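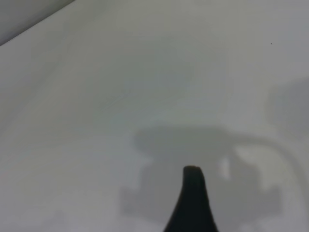 The lease on the apartment in Derese ran to 42 clauses, and clause 38 dealt with the contents. The tenant read it standing at the table. A surface was to be returned in the condition recorded at entry: matte white, even, no printing, faint streaks, one speck. Shadows were not mentioned. She ran a palm across it and wrote "agreed."

The remaining contents were two baskets. The inventory listed them as storage, woven, rectangular, one tan and one dark brown. The landlord, a company called Omilness, valued them at 5 dollars each. The deposit was 2,740 dollars.

She had signed for rooms before, in Promby, and knew that the form mattered more than the room. A missing item was a deduction. An item in the wrong place was a query, and a query took until September.
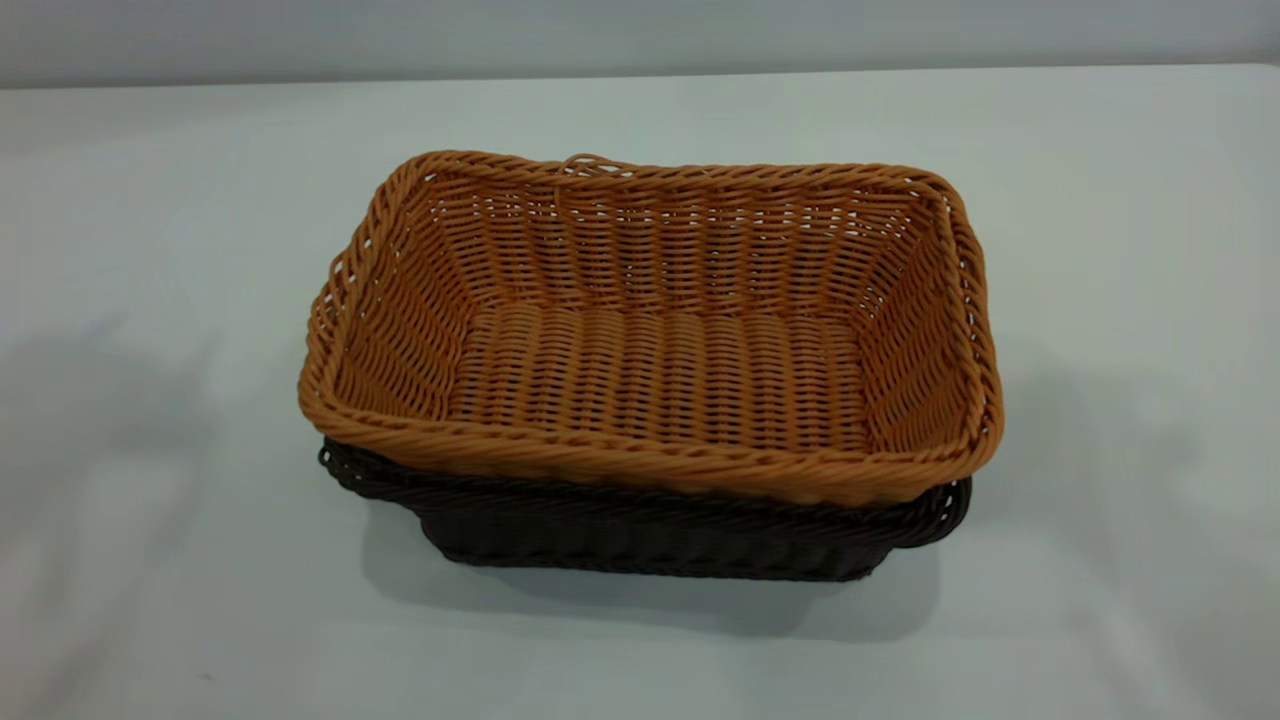
The form had a column headed "Position." For the table someone had typed "by wall." For the tan basket, "in brown basket." For the brown basket, "under tan basket." She considered this. Each entry depended on the other, and neither of them said where in the apartment the pair should be.

She lifted the tan one by its braided rim, looked into the brown one and set the tan one back. It went in at a slight angle. She turned it, and it went in at a slight angle the other way.

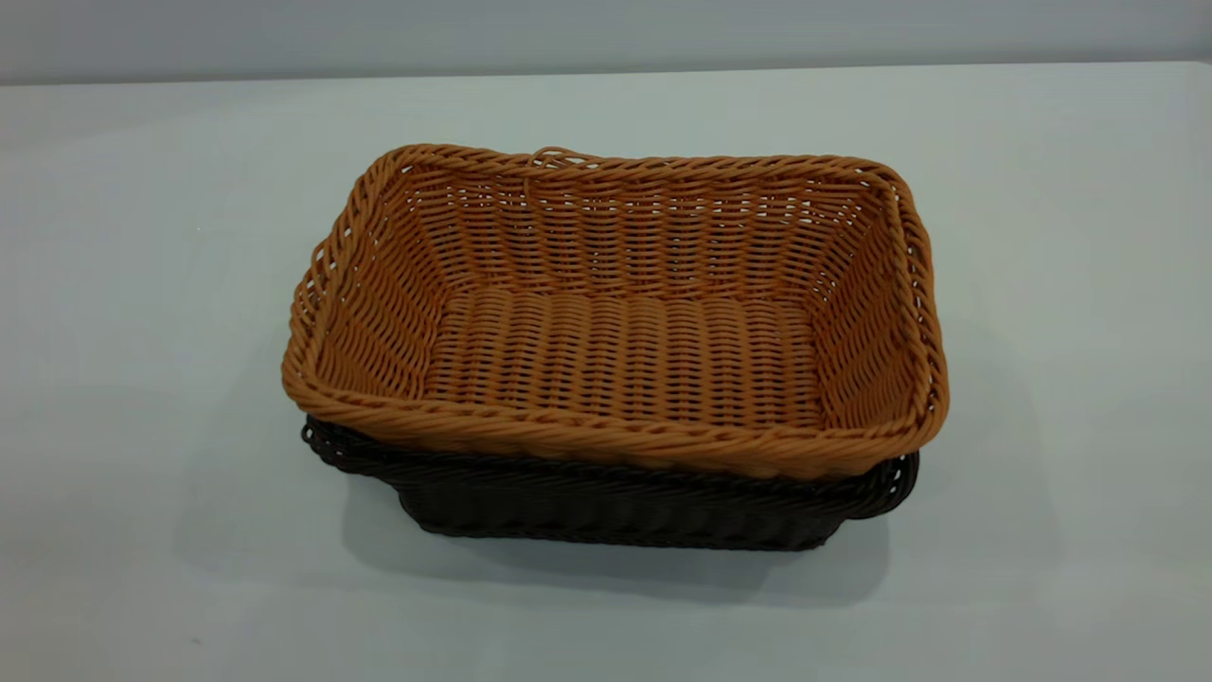
The previous tenant had left one remark on the last page, in pencil: "Loop goes to the back." She checked. The loop was at the back – if the wall was the back. She initialed the remark, dated it 2026-02-17 and put her keys in the tan basket. Then she took them out again and put them in her coat.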